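Graveo Shared Services
Equipment Review Meeting, July
Minutes as circulated. Corrections to Raimo Saarinen before he goes on vacation, please, and not during.

Present: Raimo Saarinen (chair), Merchandising, Purchasing, Floor Operations, IT (from item 2 on, with lunch).
Apologies: Legal, who sent a paragraph.

1. Last meeting's minutes
Accepted after one change. The label printer is to be described as "under observation" and not "cursed." Purchasing asked that its original wording be kept on file somewhere.

2. Drernix handheld gripper kit, trial offer
The chair reminded everyone what is on the table. Drernix sells a pair of handheld grippers, with tracking markers and a head camera, that a person uses to do a job by hand. The recordings are then used to teach a robot arm the same job. Drernix rents the kit by the month and does the teaching part itself, for a separate fee that took up most of page 3 of the quote.

The quote is 745 a month with support and 657 without. Purchasing asked what support consists of. The chair read the relevant section aloud. Purchasing asked again. It was agreed to write to Drernix.

Tinlow has quoted 399 for a comparable kit, one gripper only. Floor Operations said our work needs two hands and that anyone who doubts this is welcome to come down and hang hats with one of theirs. There were no takers.

Merchandising chose hats as the trial task on the grounds that we have a lot of them and they go on racks. The chair put the pictures up on the big screen, once the big screen had been found.
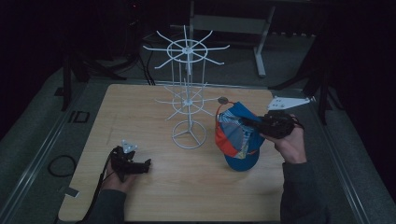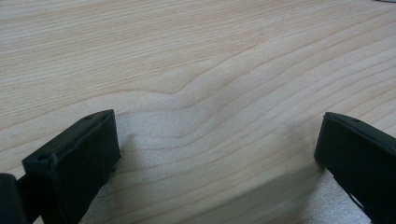 Merchandising asked whether the brim has to face out. Under the current display guide it does. The chair will ask Drernix whether each rack style counts as a new task, as the quote charges by task and we own more rack styles than we like to admit.

Floor Operations reported that the grippers are comfortable for the first half hour and that opinions differ after that. Two people on the early shift liked them. One asked if she could have her hands back. Floor Operations would like a scheduled break written into any agreement, and a hook to hang the things on.

IT wanted to know where the recordings are kept and for how long. The quote says "securely." IT said this was not a place. Legal's paragraph was then read out and makes the same point with more commas.

There was a discussion of whether we need a robot to hang hats. Merchandising was for, Floor Operations was against on Mondays in principle, and Purchasing said it depended on the answer about support. The chair ruled that the question before the meeting was the kit, and that the robot would get its own agenda item when somebody could tell us its price.

Decided: no order yet. Ask Drernix for a price without the per-task charge, and ask Tinlow what a second gripper costs.
Action: Raimo Saarinen to write to both. IT to supply the storage questions, in a form that fits in an email.

3. Fraser tape dispensers
Deferred again. The sample is still missing. Purchasing believes it is in the building.

4. Any other business
The small meeting room is booked through the end of July under the name "Hats." Merchandising will release it.

Next meeting: same time, 10:30, in whichever room has the screen.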